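Checking coats in at Samuna: an interview

Nov 4, 2021

The woman who runs the winter coat side of Samuna has been doing the job for two years, and she does most of it at home. Samuna is a secondhand clothing exchange with a small storefront and not much of a back room, so the bulky items go out to members who have space. She has a spare bedroom. From May on, it fills up with coats.

"People clean out their closets in spring," she said. "They want the winter things gone, and the store wants to sell summer dresses. So the coats come to me and I have until fall to get them ready."

Last season she checked in 292 of them. She knows the number because every coat gets a line in a notebook, with the size, the color, the condition and the price she thinks it should carry. The notebook goes back to the store along with the coats.

I asked her to take me through one from start to finish. She said the first thing is the pockets. She has found gloves, bus passes, a house key and a lot of tissues. Anything that looks like it matters goes into an envelope with the date on it.

After that comes the zipper, then the snaps, then the cuffs. "Cuffs and collar tell you how much it was worn," she said. "The middle of a coat can look fine for years."
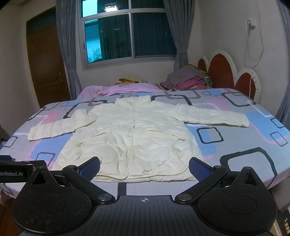 A bed is the best work surface she has found for puffers. She used a folding table at first, but a coat with its sleeves out is wider than most tables, and one arm always hung down and pulled the rest crooked. On the bed she can lay it front side up and closed, the way the cream one is, with the collar at the far side and both sleeves out, and work her way down from the neck. Pale coats take longer. She goes over the quilting a section at a time with a lamp held low, looking for gray marks, and she runs her hand over each section to feel if the filling has moved.

"You get clumps after a bad wash," she said. "Somebody took it out of the dryer too early. You can usually fix that. Low heat, a couple of tennis balls, and you keep stopping to break it up with your fingers. It takes all afternoon."

She is less patient with stains. A mark that does not come out with dish soap and a soft brush gets written down and the price comes off. She does not use bleach on anything quilted and she won't send a coat to the dry cleaner, since the bill would be more than the coat sells for. Most puffers leave her house priced at $40. Long ones and real down go higher, and she said those are gone in the first week.

For storage she hangs what she can and lays the rest flat in cotton bags. She used vacuum bags her first year and would not do it again. The coats came out thin and some of them never filled back up.

Asked what she would tell people who are bringing in a coat, she thought about it for a while. "Wash it, close it up and check your pockets," she said. "And if there was a belt or a hood, please bring the hood. I have two hoods in a drawer right now and no idea what they go to."

The first racks go out at the store this week. She expects to have her spare room back before the holidays.

Recent items
Trurken mending night moves to the upstairs room
What Mwakalinga does with single shoes
Ninard thread: which weights to buy for outerwear
Drop-off hours at Samuna for the winter
How to read a care label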